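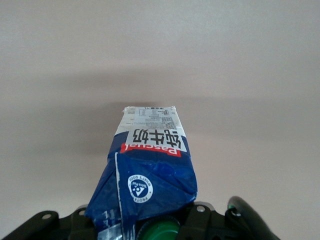 4. Primer uso de la yogurtera Clostico

1. Lave la jarra y la tapa con agua templada y jabón suave, y déjelas secar al aire con toda calma.
2. Vierta 442 ml de leche entera (la que tenga por casa va estupendamente) y añada dos cucharadas de yogur natural.
3. Remueva despacito, coloque la tapa y pulse Inicio.

Nota: si prefiere un yogur más firme, déjelo una hora más, ¡merece la pena esperar!

Precaución: no sumerja nunca la base en agua y desenchúfela antes de limpiarla.

Recambio de la jarra: ref. 3825.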